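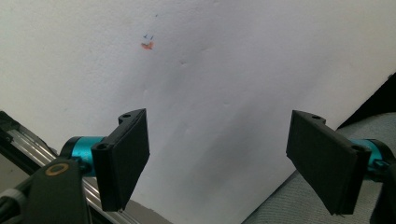 Small blue pen marks and an orange-red smudge on a white surface.

Used display boards will be accepted at the Drakeck transfer station from March, under a trial aimed at schools, clubs and small offices.

The council says whiteboards, foam board and heavy card often end up in landfill after a single term or a weekend event. Boards with pen marks, stains or small dents will be taken, as long as they are dry and free of tape.
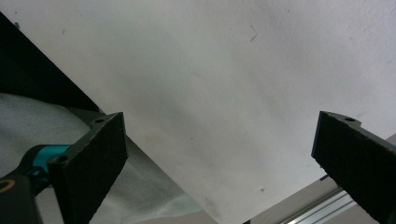 Clean pieces go on a rack beside the tip shop, where anyone can take them home at no cost. The rest will be sorted by material – card to the regular paper stream, and plastic-faced board to Vullex, the contractor that already handles the town's packaging foam.

A similar program in Montoya collected 1,047 boards in its first year. More than 80 of those went back to the schools that had dropped them off, mostly for art classes and science fairs.
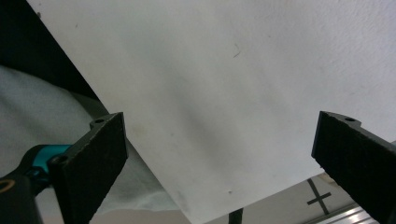

Gillian Pascoe

The Drakeck trial will run for 6 months, with a report to council at the end. Households can bring up to 13 boards a visit. Schools and businesses with larger loads are asked to book ahead through the depot office.

Glass boards and anything with a metal frame still go to the general scrap bay. The drop-off area is on the left past the weighbridge and closes at 4 pm.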